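Greva-users mailing list
Sunday, October 31, 2021
Posted by nurkdale-bench

Re: Arms disagree about what "hold" means

On the earlier message:

> We run a two-arm Greva at our end as well, and twice in April one
> arm stopped dead in the middle of a throw while the other one
> carried on pulling as if it had a bus to catch. The log said HOLD
> for both. The supervisor page said HOLD for both, in a soothing
> green. Has anybody else had this, or is our bench haunted? We have
> swapped the pedal, the pedal cable and the person operating the
> pedal.
>
> Also, what is everyone setting the watchdog to? The manual gives
> one number in the text and another in the table.

Your bench is fine. You can give the operator their pedal back.

We've now had the same fault at Nurkdale, and it picked a day when logging was switched on, so I can offer more than sympathy. Long message follows. If you only want the workaround, go down to where it says WORKAROUND, and I won't be offended.

The setup is two arms with needle drivers, suturing practice on a tissue block, a fixed camera looking down on the work and a small camera on each wrist. Stock Greva controller, Zitent bridge box between the wrist cameras and the controller, firmware whatever shipped in the autumn before last. Our only modification is the Ahuja tool adapter, which I took off and put back on during the week and which I'm now satisfied had nothing to do with it. I mention it because the first reply I got from support was a request to take it off.

What happened: the arms were partway through a tie. Left arm went to HOLD. Right arm reported HOLD and kept its last tension command, which was a pull. The strand went tight and stayed that way while the three of us at the bench looked at a green screen telling us all was well. The person on the e-stop used it. Nothing was hurt apart from one stitch and the afternoon.

Stills from that session:
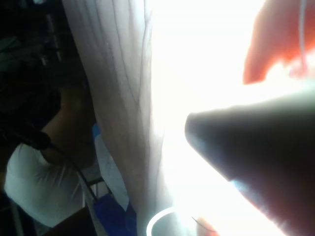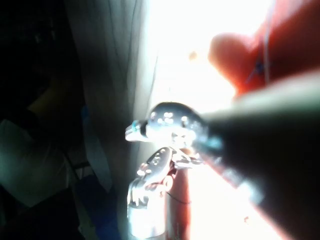
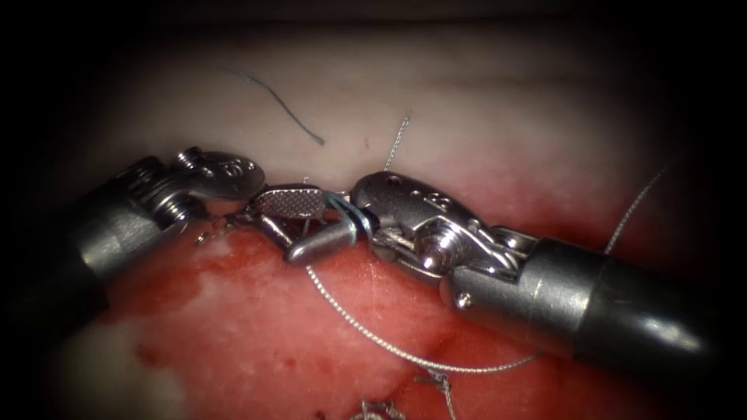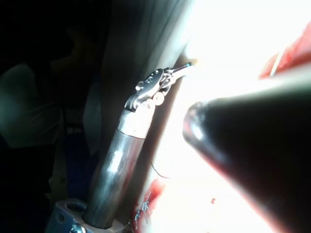 First, second and fourth: wrist cameras, bright side toward the work. Third: fixed camera, both instruments on the suture.

Have a look at how much of the wrist views is plain white. I'd been walking past that for months. The picture was good enough to steer by if you squinted, and we all squinted, and after a while squinting was the procedure.

Going by the log, the order of events was this. The wrist camera's auto-exposure started hunting. The Zitent box doesn't like exposure changes arriving close together and restarts its stream when they do. On our run that cost 11 frames. The controller's watchdog counts missing frames per arm, and it trips at 5. So it tripped, properly, exactly as somebody once intended.

Where it goes wrong is in what a trip does. The arm whose camera went quiet gets a position hold. Its partner gets something the log calls a "sympathetic hold", which I assumed was a joke until I found it in the parameter list. A sympathetic hold freezes the commanded pose and leaves the tension loop running at its last setpoint. If the last setpoint was zero, you'd never notice. If it was in the middle of cinching a knot, it goes on cinching, sympathetically.

That fits your April business, I think. You'd only see it when a trip lands in the pulling part of a throw, and the rest of the time both arms stop like lambs and everyone goes for a coffee. I went back through our old logs and found 166 trips with a sympathetic hold in them. I haven't worked out what the tension setpoint was in every one, and I'm not looking forward to it.

I managed to bring it back on purpose, with no tissue on the bench and a length of strand tied to a spring scale. Cover one wrist camera with a glove while the other arm is pulling and there it is. Please don't try it with anything you're fond of between the jaws, and have a hand on the e-stop before the glove goes anywhere near the lens.

WORKAROUND

1. Set the partner hold mode to FULL on both arms. It's under the advanced page, and it defaults back after a firmware update, so write it on the cart in marker like we did.
2. Lock the exposure on the wrist cameras by hand. Ours are now far too dark at the left and quite pleasant on the right.
3. Put something between the window and the bench. We'd had a curtain up the whole time, and a curtain that lets the light come in beside it is mostly decor.
4. Treat the green HOLD banner as an opinion. We've added a line to our start sheet: after any hold, check tension on both arms before a hand goes in.

On your watchdog question, I asked support which of the two numbers in the manual was right and was told "the table, generally". We're staying at 5 frames. I know people have loosened it to stop the nuisance trips, and I understand the temptation, having been tripped out of a perfectly good knot myself. But a looser watchdog means the arm is driving on old pictures for longer, and I'd sooner redo the knot.

A few loose ends. I don't yet know whether the fixed camera can set off the same thing. It doesn't go through the Zitent box on our bench, so my guess is no, but I haven't put a glove over it. I also haven't checked whether the e-stop clears the setpoint or merely cuts power and leaves it lurking for the restart. We've been homing with the jaws empty and open until somebody finds out.

Support has the log and the spring scale readings. The ticket has been classed as "cosmetic (banner)", and I've replied asking whether the other half of the problem might have a colour as well. Around 1,000 lines of log are sitting on our share if you'd like to compare with yours. Write to me off list and I'll send the path. I'd especially like to see anything from a bench that doesn't use the Zitent box.

If your logs still go back to April, search for "symp" in lower case. The upper-case one is a different message and means the fan is dusty.

nurkdale-bench

Recent on this list
- Ahuja adapter: which way round does the washer go (again)
- Wrist cable replacement, how often are you doing it
- Zitent box reboots when the kettle goes on
- Start sheet templates, please share
- Greva pedal for sale, one, barely at fault

This archive uses cookies to remember your thread view. By continuing to read you agree to their use.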